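Presupuesto de equipamiento: segunda célula bimanual y recambios de pinza

El plan de compras del próximo ejercicio queda abierto a comentarios hasta julio. El cambio principal respecto al borrador anterior es el orden de las partidas: los recambios y el cableado pasan delante de la segunda célula, cuya compra se divide en dos fases.

La revisión de gastos la ha preparado Flora Farquharson a partir de los partes de mantenimiento. De ellos se desprende que las horas perdidas por brazo averiado son pocas. La mayor parte de las paradas corresponde a dedos de pinza gastados, conectores flojos y recalibraciones de las cámaras de muñeca después de cambiar un dedo. Ninguna de estas tres causas tenía línea propia en el presupuesto; se pagaban con la partida de material fungible, que se agotó antes de tiempo.

Se propone, por tanto, una línea específica para dedos y almohadillas de contacto, con una dotación de 20 juegos al año. Drorex y Eltora han presentado oferta. La de Drorex es más baja por unidad, pero exige pedido único y almacenamiento a nuestro cargo. Eltora admite 4 entregas parciales y mantiene el precio durante 12 meses. La recomendación técnica es Eltora, condicionada a que el taladro de fijación coincida con el de los dedos actuales sin adaptador. Falta recibir el plano acotado.
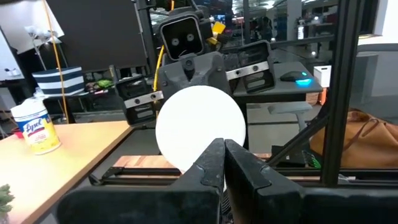
En cuanto a la segunda célula, las tareas de traspaso de piezas entre dos robots consumen más turno del previsto, y la única estación disponible para ellas se comparte con los ensayos de agarre simple. La fase 1 comprende la estructura de perfil de aluminio, el carril, la alimentación eléctrica y la parada de emergencia. La fase 2 añade los 2 brazos con sus pinzas y cámaras. Separarlas permite dejar la estructura nivelada y anclada antes de recibir los brazos, y evita que la garantía de estos empiece a correr con los equipos en la caja, como sucedió en la compra anterior.

Bodin ofrece el conjunto completo con puesta en marcha incluida. Su propuesta es correcta en lo mecánico, pero el plazo de asistencia figura como «según disponibilidad», redacción que no podemos aceptar. Ásdís Gunnlaugsson ha pedido que se sustituya por un compromiso por escrito y que se desglosen los costes de licencia del controlador, hoy incluidos en el precio global. Sin ese desglose no es posible calcular el coste a partir del segundo año.

Quedan fuera del plan la renovación de mesas y la ampliación del local de Brekau. Los puestos que necesiten iluminación adicional deben solicitarla con cargo a mantenimiento.

Para la estimación de consumos, cada responsable de estación debe enviar los siguientes datos:

Juegos de dedos sustituidos desde el último inventario.
Longitud y tipo de los cables que haya que reponer.
Horas de parada por recalibración, separadas de las de avería.
Espacio libre para repuestos en el propio puesto.

Las hojas se remiten a Flora Farquharson en el formato del inventario. Las peticiones sin número de estación se devolverán. La versión revisada del plan incluirá el plano de Eltora, si ha llegado, y la respuesta de Bodin sobre asistencia y licencias.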